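Evaluation of the Clireck Kitchen Simulation Kit for Grasping Coursework
Project report, Robotics Laboratory II
Fallasdale Technical College
17 October 2021

1. Purpose

The department is considering the Clireck kit as a replacement for the tabletop exercises now used in the second half of the course. Clireck is a software package sold by Jenik. It contains a simulated kitchen, a model of a two-finger gripper on an arm, a set of household objects and a scripting interface. We were asked to install it, complete the grasping unit, and report whether a student group could do the same without help from staff.

2. Setup

Installation was done on two lab workstations. The first accepted the installer without changes. The second had an older graphics driver and the renderer closed at startup until the driver was updated. The manual lists the driver version in an appendix and does not mention it in the installation chapter.

The license is tied to the machine and not to the user. For a shared lab this is acceptable, but students cannot continue the work on their own laptops.

3. Method

The grasping unit has 4 exercises. Each one gives a start pose for the arm and a target object, and the student writes the approach, the finger closing and the lift. We used the wrist view for all work after the first exercise. The kit also offers a fixed room view, which we found too distant for judging finger alignment.

We ran 378 trials in total over the unit. A trial was counted as a success if the object was still held 5 seconds after the lift command. Object position was varied by the kit's own randomizer with default settings.

4. Results

Box-shaped objects caused little trouble. Most failures came from rounded objects, where the fingers closed above the widest part of the body and the object slipped down and out. Lowering the closing height corrected most of these. The remaining failures were due to approach angle, when one finger touched the object early and pushed it away before the other arrived.

The contact model is sensitive to closing speed. At the default speed some objects jittered between the fingers, and at half speed the jitter was gone. We recommend that the course handout give the lower value.

The scripting interface was stable. Error messages name the line but often not the cause. A wrong joint name, for example, is reported as a timeout.

5. Comparison with the current kit

The Kostiuk tabletop kit, which the course uses now, has real hardware and needs a calibration session before each lab. Clireck needs none, and a failed trial is reset with one command. Against this, students get no practice with cabling, worn finger pads or sensor noise. The noise option in Clireck affects only the joint readings.

6. Recommendation

We recommend Clireck for the grasping unit and keeping the Kostiuk kit for the calibration unit. Before adoption, Jenik should be asked about a floating license, and the driver requirement should be added to the lab instructions. The wrist view should be set as the default in the course configuration file, with the closing height left for students to find themselves.

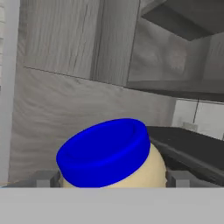
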